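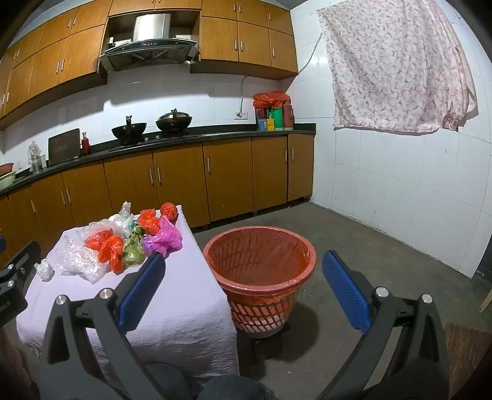

Jurgita Kļaviņa
I have been putting plastic bags in the store drop-off bin for years and I would like to know where they go. I've now spent most of September asking. Thread, longish, no happy ending so far.

What set me off: my grocery store in Luik got a new bin by the carts. Big green arrows, a leaf, and the words "Your bags get a second life." A second life as what? It doesn't say. The old bin just said BAGS.

So I asked at the service desk. The woman there was nice about it. She said they get picked up "by the recycling." I asked which recycling. She said the truck.

I asked who runs the truck and she gave me a card with a web address on it. The web address goes to a page about Nollix, the company that supplies the bins. Green hills, a kid with a pinwheel. Lots of verbs like "transform" and "reimagine."

Found their FAQ. "Where do my bags go?" Answer, in full: "Collected bags are sent to our network of trusted partners, where they are given new purpose." I read it four times. There is no noun in there I can call on the phone.

Wrote to them. Asked three things. Who are the partners, what do they make, and what share of what goes in the bin gets made into anything at all.

Got an automatic reply with a tip about reusable totes.

Before anyone says it – yes, I own totes. I own a stupid number of totes. The bags still come. Bread comes in one, toilet paper comes in one, the new pillow came in one, and my mother sends me home with leftovers in three.

Also before anyone says it: no, you can't put them in the curbside bin here. They wrap around the sorting equipment and people have to go in and cut them out. I believe that part. Anyone who has vacuumed up a sock will believe that part.

So the drop-off is the only thing on offer, and that's what bugs me. It's the one place I'm told to go, and it's the one place where I can't find out anything.

A second email, politer, got me a human. I'll paraphrase since I didn't ask if I could quote him. He said the partner list is "commercially sensitive." He said the share that gets recycled "varies by stream and by season."

Fine, it varies. So give me last spring's. I sell used furniture, my income varies by season too, and the tax people still want a number.

Then he sent me a PDF. The PDF says the program "diverted" 376 tons. I got excited for a second, and then I looked up how they use "diverted," which is in a footnote on the last page in gray type.

Diverted means it went in the bin.

That's it. It was diverted from your trash can into their bin. If it all went to a landfill the next morning it would still be diverted. I'm not saying it did. I'm saying their number would be exactly the same.

Same PDF: "enough to stretch across the state 50 times." Stretch what? Flat? End to end? Which bag? I have never once wanted to know how far my garbage would reach if somebody laid it out in a line.

Replies are asking if I've tried one of those trackers. I haven't, but a guy I buy lamps from has. Jhonatan Sánchez, he runs a repair shop in the next town over and he is more stubborn than I am.

Jhonatan put a cheap tracker inside a bundle of bags and dropped it in the bin at his own store. It sat there for nine days. Then it moved to a distribution warehouse and sat there too. Then it stopped talking.

What does that prove? Not much, and he says so himself. Batteries die. A tracker could get crushed in a baler, and a baler would be good news. It could have gone to a landfill. One tracker, one bin. I'd be annoyed if Nollix tried to prove something with a sample of one, so I won't either.

I do want to be fair to the idea. Clean, dry bags and wrap can be made into things. Composite deck boards are the usual one. There are benches. I have sat on a bench. It was a perfectly good bench, hot in the sun.

But look at what "clean and dry" means when you read the rules properly. No crumbs. No tape. No receipts left inside. No paper labels. No zippers on the zip bags, so you're meant to cut the zipper strip off. Has anybody reading this ever cut the zipper strip off?

Bubble wrap is OK on one list I found and not on another. Both lists are from the same program. One is on the website and one is on the side of the bin.

Produce bags are OK unless they're the compostable kind, and then they're a contaminant. The compostable kind looks the same as the other kind, except it's green. Some of the regular kind is also green. Good luck.

I stood by the bin for a while and watched what people put in (yes, I know how that sounds, I had a coffee). Coffee cup, not mine. A hanger. A whole bag of bags, tied shut, and whatever was in the middle of it is anyone's guess. A diaper box.

I asked the cart kid if anyone sorts it before the truck comes. He laughed, not in a mean way.

Someone in my mentions is pushing Stunix, the app where you scan your bags and get points. I tried it so you don't have to. You scan the bag, it says "Great job!", and you get points toward a discount on trash bags. New ones. In a plastic wrapper.

I scanned the same bread bag twice and it said great job both times. Then I scanned my elbow. No points for the elbow, so there's some quality control.

Stunix says its users have "rescued" 900 tons. No footnote at all. I'm starting to miss the gray type.

My sister thinks I'm being a pain and that if people hear this they'll just quit and throw everything out. I've thought about it more than anything else here. Maybe some would.

But I don't like being managed. If the honest figure is that a quarter of it becomes deck boards, tell me a quarter. I'd still rinse the bread bag for a quarter. I think plenty of people would.

What I don't want to do is rinse, dry on the rack, cut off the zipper, carry it all to the store and then find out in a few years that the bin was mostly there to make me feel OK about the packaging. It costs me hot water and a drawer. The drawer is full, by the way.

Update, same thread, few days later. Called the county. A very patient person in solid waste told me the county has no contract with the store bins and gets no reports from them. Store programs are voluntary, so there's nothing to file and nothing to check.

I asked if she uses the bin herself. Long pause. She said she tries to take fewer bags.

She did give me the one solid thing I've had from anybody, which is what to ask. Ask for the buyer's name and a weight ticket. A company that sells bales has weight tickets, she said, because that's how it gets paid. No sale, no ticket.

So I wrote to Nollix a third time and asked for one weight ticket. Any month. They can black out the price. I'd even take an old one.

Posted the same request in our neighborhood group and 133 people signed on in one evening, in a group that normally can't agree on leaf pickup. Two of them also want me to look into the battery bucket at the hardware store. One thing at a time, please.

Someone asked what the store itself says. I wrote to the manager. He says they pay for the bin service and they're "confident in the program." I asked what he's confident about. He's looking into it. He sounded tired, and I don't think he's hiding anything. I think he got sold a bin.

A few people are sending me the burn argument, that it all gets burned for energy and that's fine. Maybe it's fine! I don't know enough. But then print it on the bin. "Your bags get burned." See how the leaf looks next to that.

And a few of you have said it's a chemistry problem and some new process is going to fix it. I've been told that since I had a flip phone. I'll put it on the list with the pinwheel kid.

What I'm doing in the meantime, since people keep asking. I reuse them till they tear. Small bathroom can, wet shoes, paint brushes between coats (wrap it tight, it'll keep overnight). The torn ones go in the trash. The clean ones I'm holding on to until I get an answer.

I told the bakery I don't need the bag around the paper bag. They were fine with it. I've asked the furniture blanket place to stop shrink-wrapping each blanket and they said it's the warehouse. It's always the warehouse.

If you want to ask about your own store's bin, keep it short. Who buys it, what do they make, can I see a weight ticket. Don't let them send you the "diverted" number. If you get an actual company name out of anybody, post it below with the town, and I'll call them.

If you work in one of these places and you know I've got it wrong, I would love that. My messages are open. I'll post the correction at the top.

Still nothing from Nollix as of 4 this afternoon. They did add me to the newsletter.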